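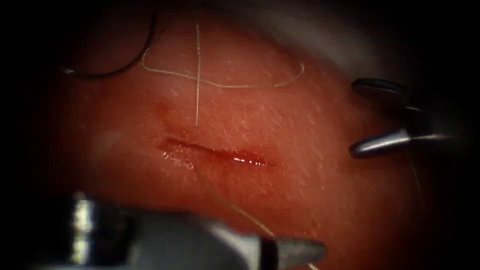

Keyvan Amini wanted to know, after reading the last version of this guide, why anyone would keep the bad runs. He had fumbled the same throw four times before lunch and would have liked the lot quietly buried. The answer is in 6.4, Keyvan, and it hasn't changed.

6 Recording suturing runs

This section covers recording on the Dirnura two-arm bench with tissue pads. It assumes you have homed both arms (section 4) and can sit at the console without knocking the clutch pedal. If you can't, go back to section 5 and practise on the foam. The foam forgives.

6.1 Before you start

1. Log in under your own name. The system learns from whoever is driving, and we like to know whom to thank.
2. Open a new session and pick the task: Single throw, Running stitch or Pick up and hold. If you pick the wrong one, close the session and start again. Renaming the folder later does not rename the labels inside it.
3. Seat the pad in the tray and press the corners down. The cut should run more or less across your view. A bit of tilt is fine and even welcome, as patients seldom lie to a grid.
4. Bring the light up until you can see the edges of the cut clearly. Shine along the edge is all right. If the whole pad glares, drop the light two notches.
5. Open and close each grasper once. Check that the arm you are moving is the arm you think you are moving.

Note: Loose thread lying on the pad may stay there. The first batch from Tullholm was recorded on spotless pads, and the model it trained treated every stray thread as the one it was supposed to pull.

Caution: Never reach into the tray while the arms are live. Press Hold, wait for the amber light, then reach. The tips are small but they are very committed.

6.2 Recording a run

1. Move both tips clear of the cut, one to each side, and leave them still until the tone sounds.
2. Press Record. The counter turns green. If it stays grey you are performing for your own enjoyment.
3. Do the task at your normal pace. Slowing down to look careful teaches the system to dither.
4. If you drop the thread, pick it up and carry on. Do not stop the recording.
5. When the task is done, bring the tips clear again and press Stop.

A run may last up to 200 seconds. At that point the recorder stops by itself, whatever you are in the middle of. Most people need far less once they have quit arguing with the left wrist.

Take a break after 30 runs. The counter will nag you at that number and can't be talked out of it. We asked Van Dusen for an off switch in September and received a slightly louder nag.

6.3 Focus and view

The camera is focused on the pad. An instrument that comes up close to the lens will go soft, and that is expected. Do not refocus to chase it. Changing focus halfway through a session means the whole session has to be split by hand, and the person with the splitting job knows where you sit.

If the corners look dark, leave them. If the cut itself looks dark, fix the light and begin a new session.

6.4 Marking runs

After each run the console asks for a mark.

Good: the task was finished, with or without style.
Recovered: something slipped and you put it right.
Failed: something slipped and stayed slipped.

Mark as you see it and move on. Recovered runs are the ones we are shortest of, mainly through operators who prefer to call them Good. Failed runs are kept too. They are used to train the part that decides when to stop and ask for help, a skill several of us are still working on.

Do not delete runs from the console. The Delete button only hides them from you.

6.5 Error messages

Code 71: Clock drift between arms. Press Hold, then Resync. Discard nothing. The run is flagged for you.

Code 111: Storage nearly full. Finish the run you are on, then send the session to Trarville from the Transfer menu. Leave the lid open and the console powered until the bar reaches the end, including the long pause just before it.

No code, no picture: check the camera cable. Then check the other end of the camera cable.

6.6 Closing the session

1. Park both arms and wait for the amber light.
2. Lift out the pad. Put it in the lidded bin, and put the lid on.
3. Type a line in the notes box if anything odd happened. "Weird" has been entered many times and has yet to help.
4. Log out, or the next person's runs will be credited to you.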